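**Gripper lets thin cardboard turn when the arm lifts it (student project)**

Zixuan Deng

Hello, I am in the robotics club at my school and we prepare for the Miltora student contest in May. The task is to pick up a cardboard piece and hold it upright for 4 seconds. Our piece often turns between the fingers. We did almost 100 tries and I changed the closing force many times.
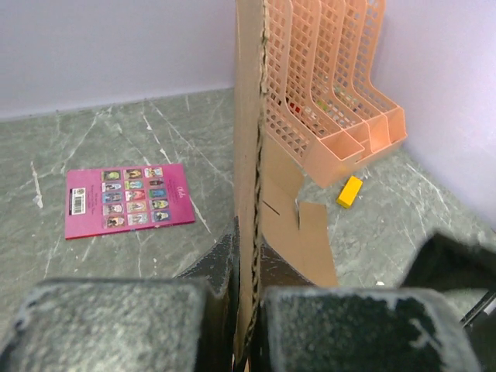 Force is the only setting I know how to change. I raised it in small steps, and at the highest value the motor gives error 406. The approach goes straight down, with the edge of the cardboard between the two pads, and I keep the orange file organizer in the same corner for every try. What should I change next?

**Kanyarat Klinhom**

Please put the force back to the middle, 406 was overload on our arm too. Then grip closer to the center of the weight. Our team also used the second arm to steady the piece - it helped more than any setting.
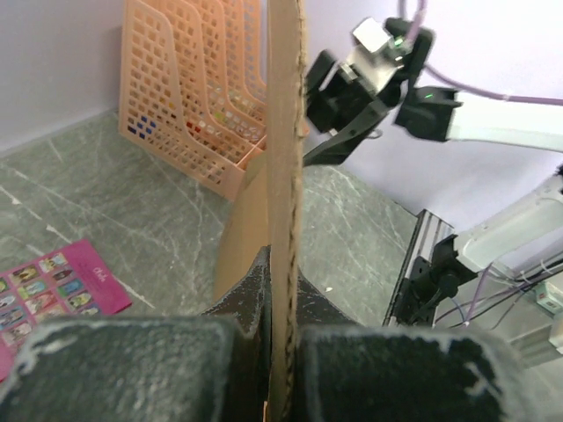
*Sheet in the gripper, second arm coming in from the right.*

Close the second gripper only after the first one has stopped moving. We wait 2 seconds.

**Yan**

try new pads maybe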